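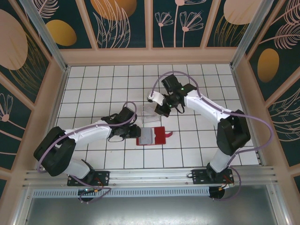 Ticket 2138: Rental listing shows sold, seller still gets viewing requests
Product: Rarura listings, seller accounts
Opened: 15/05/2026
Status: Waiting on customer
Priority: Normal

Reported problem

Seller has a two-bedroom house in Kodinberg listed through our Enimska feed. The sale closed in January. The listing page says "Sold," but buyers can still book viewings and the seller gets an email for each one. She has had 12 since the last time she wrote in. She also says the asking price on the partner site is the old one, from before the reduction.

Steps taken

Checked the listing in the admin panel. Status is Sold, price is correct, calendar is switched off. Nothing wrong on our side of the record.

Checked the Enimska feed. The property is in there twice. One entry is marked Sold. The other is marked Active, has the old price, and still has the calendar attached. Bookings are coming through the second one.

Tried to remove the Active entry by hand. It went away and came back at the next sync, so the source is upstream. The agent's office (Ho Property) uploads a spreadsheet every night, and the house is on it under two reference numbers. Row 173 is the old one -- it looks like it was kept when the listing was renewed.

Emailed the agent's office and asked them to delete row 173 and upload again. Turned off seller notifications for the duplicate in the meantime. Viewing requests now go to our queue and we will cancel them from here.

Sent the seller a summary of the above and asked her to tell us if any more emails arrive.

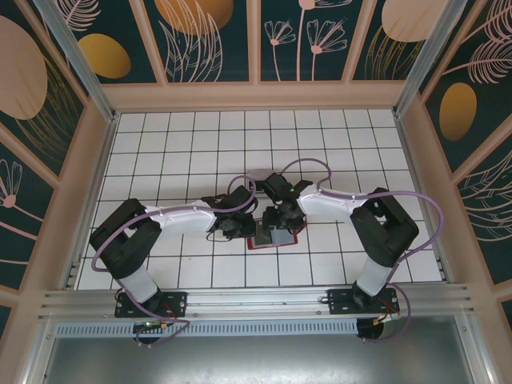 Hsiu-ying Chu: Thanks. I got one more this morning, for a viewing at 2 p.m. The buyer had my cell number, so please check whether that is still on the old listing. I would like it taken down.

Confirmed, the number was in the description text of the duplicate entry. Edited it out, but the sync will put it back until the spreadsheet is fixed. Called the agent's office and left a message with the reference number.

Next: check the feed after tonight's upload. If row 173 is still there, block that reference on our end.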